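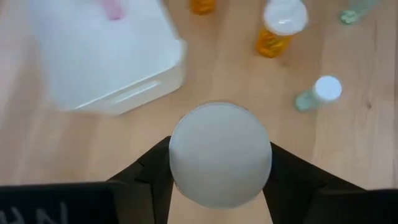
白色无光泽的球

球体

球体（英语：ball；有时也泛称为球）是三维空间中与某一定点的距离不大于某一定长的所有点组成的立体图形。该定点称为球心，该定长称为半径。球体的边界称为球面（英语：sphere），由与球心的距离恰好等于半径的点组成。日常用语中“球”可以指实心的球体，也可以指空心的球壳或仅指球面，数学上则严格区分。

目录
1 名称
2 定义与基本术语
3 表面积与体积
4 截面与部分
5 主要性质
6 研究历史
7 自然界中的球形
8 制造与检验
9 球度
10 绘画与教学
11 推广
12 参见
13 参考文献

名称

汉语“球”字从玉，本义指美玉。表示圆形立体物的意义，古代多用“毬”字，原指以毛填充或缠绕而成的游戏用具，后来两字逐渐通用，现代规范写法为“球”。中国古代算书称球体为“立圆”或“丸”，《九章算术》少广章中由体积求直径的算法即名为“开立圆术”。

西方语言中的sphere一词源自希腊语sphaira，经拉丁语sphaera传入，原义也是游戏用的球。英语中sphere与ball在数学上的分工是近代才固定的，较早的几何著作多以sphere兼指实心的立体。

定义与基本术语

在直角坐标系中，以点（a，b，c）为球心、r为半径的球面由下列方程给出：

(x−a)²+(y−b)²+(z−c)²=r²

把等号改为“小于或等于”，得到闭球；改为“小于”，得到开球。开球不包含边界。

连接球面上两点的线段称为弦，经过球心的弦称为直径，其长度为半径的两倍。直径的两个端点互为对径点。

球体也可以定义为旋转体：半圆面以其直径所在直线为轴旋转一周，所形成的几何体即为球体，半圆弧所形成的曲面即为球面。欧几里得《几何原本》第十一卷采用的就是这一定义，中学教科书也多沿用。

表面积与体积

半径为r的球，其表面积为：

S=4πr²

体积为：

V=(4/3)πr³

表面积等于同半径圆面积的四倍。体积对半径的导数恰为表面积，可以理解为球体由许多同心的薄球壳叠成，每层薄壳的体积近似等于表面积乘以厚度。

若把球体看作由无数个以球心为顶点、以球面上的小块为底的细锥体拼成，每个锥体的高都趋近于半径，则体积等于表面积与半径乘积的三分之一。这与上面两个公式一致。

用直径d表示时，表面积为πd²，体积为πd³/6。工程上测量直径比测量半径方便，因此后一种写法较为常用。

截面与部分

平面与球体相交，截面总是一个圆面；平面恰与球面相切时，公共部分只有一个点。设球心到平面的距离为h，截面圆的半径为s，则有s²=r²−h²。

截面经过球心时，所得的圆最大，称为大圆；不经过球心的截面所得的圆称为小圆。地球仪上的赤道和各条经线圈是大圆，除赤道以外的纬线是小圆。

球体被平面截开后，常见的各部分名称如下。

球缺：球体被一个平面截得的一部分。高为h的球缺，体积为πh²(3r−h)/3。
球冠：球缺的曲面部分，面积为2πrh。
球台：两个平行平面之间的部分。
球带：球台的曲面部分，面积同样为2πrh，其中h为两平面的距离。
球扇形：由球冠与以球心为顶点的圆锥面围成的部分。
半球：以大圆面为底的球缺。

球冠和球带的面积只与高度有关，与所处的位置无关。用一组等距的平行平面去切球面，各段球带的面积全部相等，靠近两极的球冠也不例外。

主要性质

对称性。球面关于球心中心对称，关于经过球心的任何平面对称，绕经过球心的任何直线旋转任何角度后都与自身重合。

等宽性。夹住球体的两个平行切平面，不论方向如何，其距离总等于直径。等宽的立体不止球体一种，迈斯纳四面体也具有这一性质，但其外形并非球形。

等周性质。在体积相同的所有立体中，球体的表面积最小；在表面积相同的所有立体中，球体的体积最大。这一结论在古代已有人提出，19世纪末由德国数学家施瓦茨给出三维情形的严格证明。

曲率。球面上每一点的高斯曲率都等于1/r²，每一点都是脐点。高斯曲率处处为正，因此球面的任何一小块都不能不经拉伸或压缩而展平。把地球表面绘制成平面地图时必然产生变形，原因即在于此。

测地线。球面上两点之间的最短路线是经过这两点的大圆上较短的一段弧，即劣弧。两点为对径点时，最短路线有无穷多条。远程航线在常用的墨卡托投影地图上往往显示为弯曲的线，实际上接近大圆弧。

球面三角形。由三段大圆弧围成的三角形，内角和大于180度，超出的部分称为球面角盈。以弧度计算时，三角形的面积等于角盈乘以半径的平方。

研究历史

古希腊的毕达哥拉斯学派把球看作最完美的立体。亚里士多德在《论天》中以月食时地影的形状和南北各地所见恒星的差异，论证大地为球形。

《几何原本》第十二卷证明了两球体积之比等于其直径之比的三次方，但没有给出体积公式。阿基米德在《论球与圆柱》中证明，球的表面积等于其大圆面积的四倍，球的体积等于外切圆柱体积的三分之二，表面积也是该圆柱全面积的三分之二。据记载，他的墓碑上刻有圆柱及其内切球的图形。西塞罗在西西里任职时曾寻访并找到这座墓。

在中国，《九章算术》所用的方法相当于取球体积为直径立方的十六分之九，误差较大。三国时代的刘徽在注文中指出其不足，并构造了“牟合方盖”，即两个直径相等、轴线垂直相交的圆柱的公共部分。他说明球与牟合方盖的体积之比等于圆与外切正方形的面积之比，但未能求出牟合方盖的体积，留待后人解决。南北朝时代的祖暅依据“幂势既同，则积不容异”的原理求出了这一体积，从而得到正确的球体积算法。

17世纪，意大利的卡瓦列里提出了与祖暅原理相同的不可分量原理。微积分建立以后，球的表面积和体积都可以用积分直接求得，成为教学中的标准例题。

自然界中的球形

液体在表面张力的作用下趋向于使表面积最小，因此小液滴和肥皂泡接近球形。液滴较大或下落较快时，重力和空气阻力的影响增强，形状会偏离球形。较大的雨滴底部扁平，与图画中常见的上尖下圆的样子不同。

质量足够大的天体在自身引力作用下趋于球形。自转使天体在赤道方向略微鼓起，形成扁球体。地球的赤道半径比极半径长21千米左右，土星的扁率更大，用小型望远镜即可察觉。质量较小的小行星和彗核引力不足以克服岩石的强度，形状多不规则。

生物界中，许多卵细胞、花粉粒和单细胞藻类接近球形。球形的表面积与体积之比最小，有利于减少水分和热量的散失，但不利于物质交换，因此需要大量吸收养分的器官很少呈球形。

矿物和岩石中也可见到球状构造，例如鲕粒、结核和花岗岩的球状风化。后者是由于岩块的棱角处受到多个方向的风化，比平面部分更快剥落。

制造与检验

球形物体的加工方法因材料和用途而异。

木球多在车床上加工。先将木料车成圆柱，再按半径逐步去除两端，最后改变装夹方向反复修整。木材的收缩在各个方向上并不相同，新料车成的球在干燥后会变为椭球形，因此通常使用经过充分干燥的木料。

石球传统上用两个或三个杯形磨具夹住石坯，不断变换转动方向进行研磨。玻璃弹珠由熔融玻璃切段后落入带有螺旋沟槽的滚轴之间，一边滚动一边冷却成形。

轴承钢球的制造一般包括冷镦、光球、热处理、硬磨和精研。钢球在两块带同心沟槽的磨盘之间滚动，转轴方向不断变化，各处的磨削量趋于一致。

空心塑料球可以用注塑的两个半壳粘接或焊接而成，也可以用吹塑或滚塑方法一次成形。前一种方法会在大圆处留下接缝，需要时再经打磨去除。

简单的检验方法是用卡尺或千分尺在若干方向上测量直径，比较最大值与最小值。小批量的球也可以用环规检查，使球在不同方位依次通过同一圆孔。这些方法不能完全反映形状误差，精密零件还要用圆度仪在多个截面上测量轮廓。

球度

球度是衡量物体形状接近球体程度的量，在地质学和粉体工程中使用较多。常用的定义由瓦德尔于20世纪30年代提出，即与物体体积相等的球的表面积除以该物体的表面积。球体的球度为1，其他形状都小于1。正方体的球度为0.806，正二十面体为0.939。

球度与圆度含义不同。圆度描述颗粒棱角被磨蚀的程度，一粒砂可以圆度很高而球度较低，例如扁平而光滑的河卵石。

绘画与教学

球体是素描入门的基本几何体之一，通常安排在正方体和圆柱之后。练习多采用白色石膏球，在单一光源下观察高光、亮面、明暗交界线、反光和投影。球面没有棱线，明暗变化连续，初学者容易把交界线画得过硬。表面无光泽的球高光较弱，明暗过渡平缓；上釉或抛光的球则会映出周围的物体，亮度变化不再仅由光线方向决定。

球体在正投影中的轮廓总是圆。在透视投影中，只有球心位于视线主轴上时轮廓才是圆，偏离主轴时轮廓为椭圆，视角越宽越明显。画家为了避免看起来不自然，往往仍将画面边缘的球画成正圆。

中学几何教学中，常用排水法测量球的体积，或将半球形容器与等底等高的圆锥形容器作对比：盛满后者两次的水恰可装满前者。表面积的演示则可以把橙子皮剥下，铺在按橙子大圆画出的四个圆内。

推广

n维欧几里得空间中，与定点距离不大于r的点集称为n维球体，其边界为n−1维球面。一维球体是线段，边界为两个点；二维球体是圆盘，边界为圆。单位球体的体积随维数先增大后减小，在五维时达到最大，维数趋于无穷时体积趋于零。

在一般的度量空间中也可以同样定义球。采用不同的距离时，球的形状可能与通常所见不同，例如在曼哈顿距离下，三维空间中的球是正八面体；在切比雪夫距离下则是正方体。

拓扑学中，与标准球面同胚的空间都称为球面，不考虑大小和弯曲程度。庞加莱猜想断言，任何单连通的三维闭流形都与三维球面同胚，该猜想由佩雷尔曼于21世纪初证明。

参见

圆
椭球
球面坐标系
球面三角学
牟合方盖
祖暅原理

参考文献

欧几里得，《几何原本》，第十一卷、第十二卷。
阿基米德，《论球与圆柱》。
《九章算术》，刘徽注，少广章。
Elfriede Stöcker，《立体几何图形讲义》，Turnetcombe，196页。
Eifion Jenkins、Delyth Mathias，《球形零件的车削与研磨》，Drusthorpe，第43页。

本条目最后修订于2023年2月7日。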